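Equipment plan and budget - group report, Dinham project room

Written up by Agnes Niven with Rhona Imrie and Magnus Gunn. Supervisor: Cremilda Dantas

1. What we were asked to do

Work out what a second hand-tracking table would need and what it costs. Not build it. Budget for the year is 501 pounds and has to cover everything down to the tape.

The glove is the expensive bit so we started there. Needs the rigid finger segments, and a marker cube that sits on top of the hand with patterns on more than one face. It's cabled, so table space matters more than we thought. Test objects are cheap - soft toys, plastic fruit, a rack-type basket to hold them.
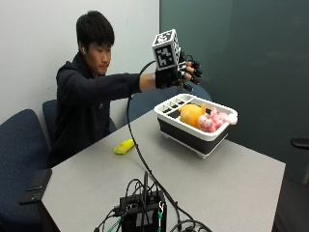

2. Quotes

Porar - glove on loan, 183 for the year, cube extra at 20. Delivery in September if we order before the summer break.
Ezeani - wanted to sell us the whole kit, too much, didnt go further.
Tultadgate - cables and connectors only, 8 per length. Good reviews from last year's group.

Magnus is for buying outright next year. Rhona and me prefer the loan, if a glove breaks in week two its Porar's problem. Still arguing about this.

3. The gripper side

Same table has to work for the hand-held gripper with its own camera. The view is round and very bowed, your own fingers end up in it, blurry and close. So anything left lying about on the table ends up in the recording as well, cables included. We have put cable clips on the list for this.

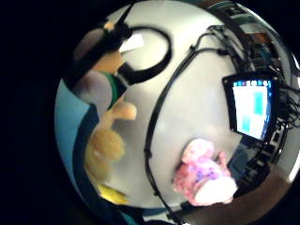
Screen and rack can stay where they are if the second table goes alongside, saves buying either again. Isla Gunn has asked for longer leads in that case, two lengths should do it, so 16 on top.

4. Total so far

Glove loan 183, cube 20, leads 16. Comes to 219, leaving 282 for the table, clips, toys and a spare cube. Table price still to come from stores. Cremilda wants the loan terms in writing before she signs - Rhona is chasing Porar for that.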